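I got the night job at Skanetside in January, and my whole duty was the cell we called Bristevley. Two arms, one table, laundry forever. Ilse Koster had looked after it before me and left a notebook, and the first page said: check the right shoulder, then check it again.

So I did! I'd swapped that cable twice and zeroed the joint until my eyes crossed, and still the right arm came in a hair late (81 on the counter, when the left said 70). Mirjam Visser told me over the phone to quit fussing and give it the red shirt. "It likes the red shirt," she said. I laid it out, shut the panel and put my nose nearly on the glass. 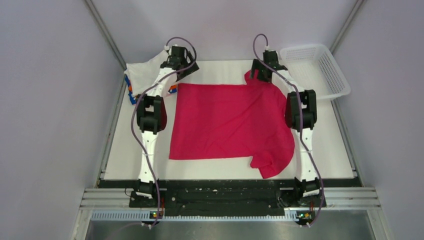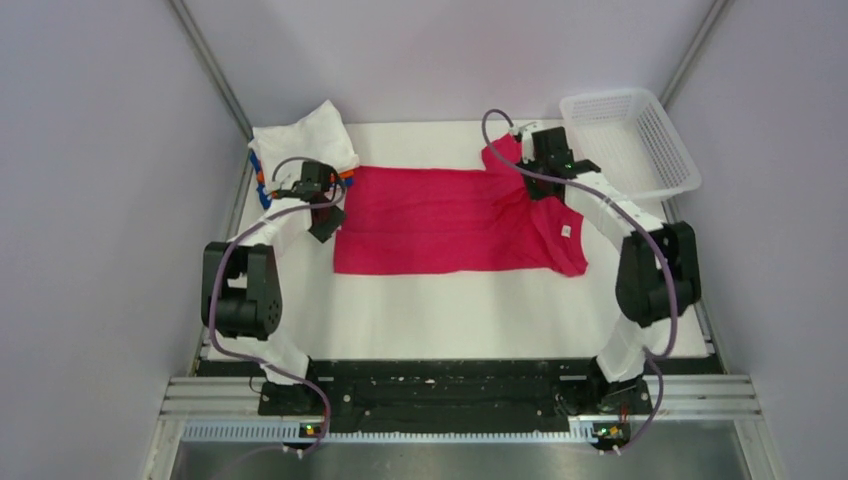
Bristevley and the red shirt, the night I changed the offset

I typed in the new offset, one little number, and listened. You get to know the sound. Ilse wrote that a good elbow hums like a fridge in the next room, and a bad one sounds like somebody hunting for keys.

This was fridge. I wrote it in the notebook under her last line, with the date, September 26, 2018, and then I rang Mirjam back and woke her up to tell her. She asked if I'd tightened the base screws. I went to get the wrench.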